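I met Saadet Kurtuluş at the canteen window of Camacho Oval, which is where you meet everybody at Camacho Oval. She had a tea in one hand and a ring of keys the size of a bread plate in the other, and she'd started talking before I got my notebook open.

"You've come about the move," she said. "Everyone wants to talk about the move. Ask me about the drains, I'll talk about the drains all day!"

So we did the drains first. The northern wing has flooded every winter she's been ground manager, and she reckons the players have learned to kick away from it without being told. But I had come about the move, and eventually she let me get to it.

If you haven't followed this one, Carico Football Club has played at Camacho for 39 seasons. From May they'll be across the river at the new ground in Gramis, which will hold 4,000 people and has (I checked) two proper change rooms, hot water in both of them, and a roof over the whole of the western side. Camacho has one stand. It seats 1,000 if they're all friendly.

"I cried when they voted," Saadet said. "Then I went home and thought about the showers and I stopped crying."

Her first job at the club was selling raffle tickets at the gate, back when the gate was a trestle table and a biscuit tin. She remembers the night the lights failed in a semi-final against Flurkorier and half the car park drove up to the fence and put their high beams on. "The umpire said we couldn't. Then he looked at the crowd and he said we could." Carico lost by a point. She still thinks the last free kick was a shocker, and she acted it out for me, elbows and all, beside the pie warmer.

I asked what the players make of it. She yelled across the oval and Rutilio Ventura wandered over, boots round his neck, looking as though he'd hoped to get to his car. He's the captain and he's played his whole senior career here.

"I like the slope," he said. "You win the toss, you know what you're doing. At Gramis it's dead flat, so we'll have to learn to play footy." He laughed, and then he got a bit quieter. "My nan's seat is here. Second row, near the race. She's asked me if they're taking the seats over. I haven't had the heart to tell her they're plastic buckets with somebody's logo on."

Saadet says some of the old timber benches will go across. How many depends on what's left when they start pulling the stand apart, and she's not promising anything. She has a list of people who've asked, written on the back of a fixture, and Rutilio's nan has just been added to it in capital letters.
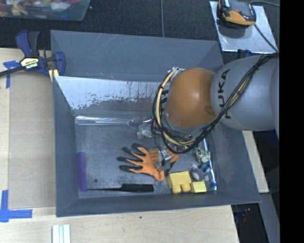 What about the oval itself, though? The council hasn't decided. The juniors want it, the cricket club wants it more, and there's been talk of housing along the railway side, which got the loudest groan I've ever heard at a public meeting. Saadet would give it to the juniors. "Kids don't mind a puddle," she said. "And it'd keep the canteen open. You can't have a ground this size with no chips."

I wondered whether she'd run the new place. She's been offered it, and as of December 2018 she hadn't signed. The contract's on her kitchen table under the fruit bowl. She's been over for a look, she told me, and walked the boundary by herself with her shoes off to see what the grass was like.

"And?"

"Lovely," she said. "Bloody lovely. Like carpet. I was furious."

She took me round to see the old scoreboard before I left – hand-operated, with the number plates hanging on nails and a ladder I wouldn't have trusted with a cat. The seven has been missing for years, so they use an upside-down L that one of the parents painted. It's a good seven, as it goes. I asked if that was going to Gramis as well, and she said the new board's electric and does the sevens by itself.

Then somebody wanted the key to the line marker, and she was off across the grass, telling them over her shoulder which tap not to use.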